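3. Materials and wear

Painted wood was the cheapest finish in the Jurnley survey and the one parents asked about most. Figure 3 has a green block with scratches and scuffs on its top face.

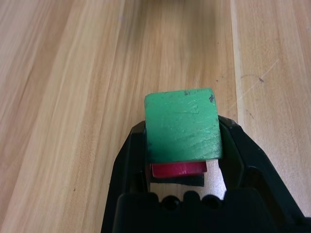 Figure 3. Green painted block, matte finish, worn.

3.1 Sample

We got 224 toys from playgroups in Jurnley and Kragh, all in use at the time. No new stock. Each one was logged by type, finish and age if the group knew it (most did not). Of these 46 had paint missing down to bare wood somewhere. Corners and edges mostly, flat faces less so. Varnished pieces kept apart, see Section 4.

3.2 Scoring

Wear was scored zero to five on the Wilemska scale, two raters, daylight only. Where raters differed by more than one point Hipólito Daza scored the piece again on the Friday without seeing the first marks. Dirt was a problem – a dark spot can be a chip or just grime, and wiping first would of changed the surface. So we left them unwiped and scored unclear spots as half.

3.3 Storage

Groups that kept toys in deep bins had higher scores than groups using shelves. Same for both towns. Bins get tipped out, shelves dont. Hours of play were not recorded in Kragh before December, so no rate per hour is given for that site and Table 2 lists Jurnley only.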